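**Marks on a pink painted top, and a blond wood box that lives on it**

**dmaes_lasgate**
Hello all. I am new here, so please excuse if this is the wrong section. I repainted the top of our hall table in January. The color is a dull pink, on the beige side, from the Trevdale range. It is a matte paint, and I put 2 coats with a small foam roller. I was very pleased with it for some weeks.

Now there are brownish marks on it. They are not deep, I cannot feel them with the nail. My wife keeps a small wooden box there for keys and letters, with a white top, and she moves it from one side to the other as she likes. So my first idea is that something comes out from the wood. The box is not varnished, as far as I know. We bought it at a street market, and the seller only told us that it was "natural".

My questions: is it possible that a pale wood leaves a tan color on matte paint? And how do I take the marks away and not make a shiny spot? I tried a damp cloth on the underside of the table, where I had also painted a little for testing, and it became a bit polished. I don't want this in the middle of the top.

Dirk

**aparry**
Welcome Dirk. Do you have a photo? Marks from tea and marks from wood are quite different in shape, so it would help.

**dmaes_lasgate**
Yes, from this morning. The box is on the right. One mark is at the upper left and the other one is at the right edge.
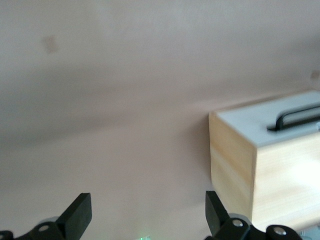
Studalero Home Forum · Paint & Small Furniture · Page 2 of 11

**aparry**
Thank you. The one on the left has something of a rectangle in it, with soft edges. A cup gives a ring, or part of a ring. So I would say something with straight sides was standing there, perhaps a damp box, perhaps a folded cloth or a tea bag packet. It is a bit blurry to be sure.

Wood can do this, yes. If a person puts down a box that has a wet bottom, the water takes some color out of the wood and the matte paint drinks it. Oak is the famous one for this, but I have seen it with pine also, where there is resin. Does anybody water a plant near it?

**Jianguo Xu**
I don't agree with Alun about the box. Look at the size. The mark is small, and a box for keys and letters must be much bigger than this. If the bottom of the box was wet, you would have a long line or a corner, and not a little patch. I think it is a drop of something which somebody wiped in one direction. Coffee with milk makes exactly this color when it is old.

Also the wood is very pale. I work with pale wood since many years and it gives almost no color to anything. The dark ones are the bad ones.

**aparry**
Many boxes have small feet or felt pads glued under the corners. A pad is small, and often square. And the glue of cheap pads becomes brown when it is warm. Dirk, can you turn the box over and look?

**Jianguo Xu**
Okay, the pads are a good point. I still say coffee.

**ravi_r**
May I add one more possibility. Is it a stain at all, or is it the old surface coming through? What was on the table before the pink? If it was a brown varnish and you did not use a stain-blocking primer, the old color can come up after some weeks. This is called bleed-through. It can come in spots, where there was a knot or where the old varnish was thick. Two coats with a foam roller is quite thin for a matte paint.

How to know: wipe very gently with a white cotton cloth, slightly damp, only on the mark. If the cloth becomes brown, the stain is on top. If the cloth stays clean, it comes from below, and then no cleaning will help you.

Ravindran

**dmaes_lasgate**
Thank you for so many answers! I turned the box over. It has pads, four of them, of brown felt. One is a little loose and sticky on its side. So maybe Alun is right. But before the pink the table was brown also, a kind of mahogany varnish, and I only sanded it. I did not use any primer. So maybe Ravindran is right. And we drink coffee in this house, so I can't say anything to Jianguo.

I made the test on the left mark. The cloth took a bit of color, but the mark is still there, only weaker.

**Alper S.**
It can be two causes together, it happens often. I had the same with a shelf. My way was like this:

1. Take off all the old pads and clean the glue from the box with a little white spirit on a rag, away from the table.
2. On the table, use lukewarm water with one drop of dish soap. Press the cloth on the mark and lift it. Don't rub, the rubbing makes the shine.
3. Let it dry until the next day before you judge it.
4. If a brown shade is left, put stain-blocking primer on the spot, then one new coat of pink on the whole top. If you paint only the spot you will see it from the door when the light comes from the side.

For new pads I buy the white felt from Xiao. The stick-on kind lasted well for me.

**Jianguo Xu**
Step 4 I would do differently. Use primer on the whole top. If it was mahogany varnish below, other spots will come later, and he will do the job again in the summer.

**Alper S.**
It is a lot of work for two small marks. But okay, it is the safer way.

**ravi_r**
I am with Jianguo here. And please finish with a clear matte coat. Plain matte paint is not made for a table where people put things every day. By the way this thread has 1,676 views already, so it seems Dirk is not the only one with marks.

**dmaes_lasgate**
I did steps 1 to 3. The mark on the right is gone now. The left one I still find if I search for it. My wife says she doesn't see it. I will buy the primer on Tuesday, and I will ask in the shop if the clear coat changes the pink, because on my sample card it became a little more yellow. Has somebody used a clear coat on a color like this?

**aparry**
Ask for the water-based one. The oil one turns yellow, and on pink you will notice it.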